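Gripper comparison, kitchen bench - pre-run inspection checklist with comments

Applies to: parallel grippers Treto and Pesora, same arm, same wrist camera, Siu controller
Revision: October

Work through the list in order before each block of runs. Mark each item OK, NOT OK or N/A. A NOT OK in section 1 or 2 stops the block. Comments from the last round are under the items they belong to.

SECTION 1 - ARM AND CONTROLLER

1.1 Emergency stop pressed and released once, arm drops out and recovers. OK
1.2 Speed limit on the controller set to 20 per cent for the first pass. OK
1.3 Force limit loaded for the gripper that is fitted. NOT OK, then OK
Comment: Siu still had the Pesora limits loaded after the change to Treto. The limit file does not follow the gripper. Read the file name off the screen and initial it.
1.4 Keep-out zones switched on for walls, tapware and appliances. OK
Comment: the tap zone was widened after the last round. It now costs us a little reach on the left.

SECTION 2 - GRIPPER AND MOUNT

2.1 All mount screws present and seated, checked by hand with the driver. OK
2.2 Finger pads clean, no nicks, no grit. OK
2.3 Fingers open and close fully, three cycles, no sticking. OK
2.4 Cable has slack at full wrist rotation, both directions. OK
Comment: Pesora needs a longer loop than Treto. Rotate to 90 degrees each way and watch the connector while you do it.
2.5 Wrist camera picture live on the controller, gripper visible at the top of the view. OK
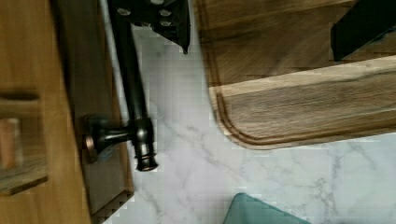
Does the wrist camera need recalibrating every time the grippers are swapped?
Only if the camera bracket has been loosened. If the bracket stayed put, run the short check with the printed target and carry on.

2.6 Camera lens wiped, focus ring locked. OK
2.7 Compression noise in the camera picture acceptable. OK with comment
Comment: fine detail goes blocky on pale stone. Edix, the recording software, was on its low bandwidth setting. Leave it there for both grippers so the comparison is fair, and note it on the sheet.

SECTION 3 - WORK AREA

3.1 Operator side clear, nobody inside the marked line. OK
3.2 No glass or knives within reach of the arm. OK
3.3 Approach height set above the tallest item on the pick side. NOT OK, then OK
Comment: height had been set from the bench surface and took no account of what was standing on it. Measure from the top of the tallest item.
3.4 Item list matches what is laid out. OK

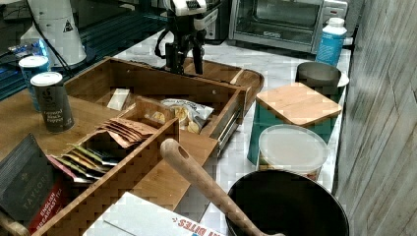 Treto and Pesora differ most in how much room they want beside an item before they close. Treto opens wider and is easier to line up, but it needs clearance on both sides. Pesora goes into tighter spots and is slower to centre. For that reason the drawer organiser stays in the layout for both. The tea sachets in the small divider box are packed in a row, so the clearance question comes up straight away, and the clear snack bag near the right wall asks it again with a soft item. Do not shift either one to help a gripper.

SECTION 4 - DURING THE BLOCK

4.1 One person on the stop button for the whole block. OK
4.2 Each block is up to 27 picks, then a pause to check the pads. OK
4.3 Dropped items left where they fall until the arm is parked. NOT OK
Comment: someone reached in between picks. Park first, every time.
4.4 Slips, crushed packets and wall contacts logged separately. OK
Comment: wall contact counts even when the pick succeeds.

SECTION 5 - CLOSE OUT

5.1 Arm parked, power off at the controller. OK
5.2 Logs copied from Edix and opened once to confirm they read. OK
Comment: 151 picks logged across both grippers so far. Treto has more of them, so do not compare raw slip counts yet.
5.3 Pads inspected again and wear noted. OK
Comment: left pad on Pesora is polishing at the tip. Still usable. Replace before the next round and write the change on the sheet.
5.4 Bench wiped down, food items back in their containers. OK

Open items: 1.3 limit file to be tied to the gripper ID, 4.3 to be covered again at the next briefing.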